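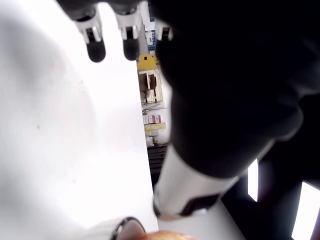 Bright white at left, pale gray at lower right. Wednesday, mid-morning.

The workroom has now been in use for one full season under its new color arrangement, and several readers have written to ask whether the decision to keep everything white and gray was a sound one. The present post sets out my position. It replaces the shorter note published in March, which was written before the room had been lived in and which took too favorable a view of the white.

For readers who did not follow the earlier posts, the room is on the north side of the building, it is longer than it is wide, and until last year it was finished in a brown that the previous tenant had chosen and that I had tolerated. The shelves were brown, the table was brown, and the floor was a different brown. Work done in the evening required two lamps, and a dropped screw was as good as lost. The intention of the renovation was to be able to see what one was doing.

The total outlay was $2,464. This figure covers paint, the new table surface, the lamp, the primer that had to be bought a second time, and delivery. It does not cover my own labor, which I have elected not to calculate.

Paint

The white is a Colteo product in a satin finish. I had originally specified matte. The matte was out of stock at Mikuš on the day I went, the assistant indicated that satin would be easier to wipe, and I accepted the substitution without giving it enough thought. It is easier to wipe. It also returns a great deal of light, and on a clear morning the areas nearest the window become uncomfortable to look at for any length of time. I would ask anyone planning a similar room to insist on the matte and to wait for it.

Two coats were applied over primer. The first primer was unsuitable for covering brown and was abandoned after one shelf unit, where the old color came through within a day as a yellowish stain. The second primer performed as stated on the can. Drying time between coats was longer than the label suggested, which I attribute to the season and to my having left the radiator off out of concern for the smell.

A matter that deserves mention is dust. It had been my understanding that white conceals dust and that black reveals it. White conceals pale dust only. Fine dark particles, of the sort that come off pencils, sandpaper and the soles of shoes, are visible from the doorway. I now wipe the painted surfaces with a barely damp cloth at the end of the working day. Dry cloths move the specks from one place to another, and the sponge that was recommended to me left smears in the satin that could be seen whenever the sun was low.

Table

The table surface was the subject of considerable correspondence with Denavik, and I am satisfied with the outcome. My first order was for white, to match. Vilém Jurčo, with whom I shared a workshop for many years and whose opinion on such matters I continue to seek, wrote back the same evening to advise against it. His reasoning was that a white table under a white shelf gives the eye no place to rest and makes it difficult to judge the edge of anything. He proposed a pale gray. I amended the order the following morning and was charged a small fee.

He was correct, and I have told him so. The gray is light enough that small dark parts stand out against it immediately, and it does not glare. White parts are also distinguishable, although less readily, and for those I keep a sheet of dark blue card that can be laid down when required. It is a plain sheet from a stationery shop and has been replaced once on account of glue.

The depth of the surface is 30 inches. I had considered something deeper and am relieved that I did not proceed. On the old table the rear portion served as storage for items that had no other place, and over the years it became a kind of second shelf, with the working area reduced to a strip along the front. At the present depth I can reach the back edge while seated, and whatever has been put there can be removed without standing up. In practice it is removed.

The surface should not be cleaned with anything abrasive. I used a scouring pad on one occasion, on a ring left by a paint can, and there is now a dull patch that catches the light differently from the area surrounding it. Warm water with a drop of dish soap has been adequate for everything since. Ink should be dealt with at once.

Light

I had expected that a pale room would need less lighting, and this expectation was met to a greater extent than I had prepared for. The two old lamps were taken out. In their place is a single Guker lamp with an adjustable arm, fixed to the side of the shelf and normally pointed at the ceiling. When it is directed straight down at close range, the nearest white surfaces lose all their detail and one is left looking at brightness. When it is directed upward the light is even, and shadows on the table are soft enough to be ignored.

The bulb supplied with the lamp was too cold in tone for my liking. Under it, the gray took on a bluish cast and the white resembled the inside of a refrigerator. It was exchanged for a warmer one in the first week. Readers who work with color will have stricter requirements than mine and should not rely on my preference in this respect.

The window has been fitted with a thin roller blind, which is lowered in the morning and raised after lunch. I resisted the blind for some time on the grounds that I had spent a substantial sum on making the room bright. It has proved to be a necessary part of the arrangement, and it was among the least expensive.

Daily practice

The room is put in order before it is closed for the evening. The procedure has been reduced to 4 steps, which are written on a card inside the door: tools returned, offcuts discarded, surface wiped, lamp off. I am aware that such a card may appear excessive in a room used by one person. I can only report that on days when I consult it the room is in order the next morning, and on days when I trust to memory the glue is left open.

Once a month a longer session is held, for which I set aside 90 minutes. The shelves are emptied in turn, the contents are looked over, and items that have not been touched since the previous session are moved to a box in the hallway. The contents of the box are offered to friends before anything is thrown out. The last box included a set of drawer handles in brass, a tape dispenser, and the remaining tin of the unsuitable primer, which was declined by everyone and was taken to the municipal collection point.

Matters outstanding

The floor remains brown. I had proposed to address it this year and have postponed the work, in part on grounds of cost and in part from reluctance to move the table now that it is level. A gray floor covering was brought home as a sample and has been lying under the window for several weeks. It is slightly darker than the table. I find it acceptable in the afternoon and less so in the evening, and no decision has been taken.

There is also the question of whether to repaint in matte the section of white nearest the window. Vilém Jurčo is of the view that this should be done without delay. My own inclination is to see out one more winter, when the sun will not reach that far into the room, and to review the matter once the mornings lengthen. Correspondence from readers who have painted matte over satin, in particular with regard to sanding, would be gratefully received through the usual contact page.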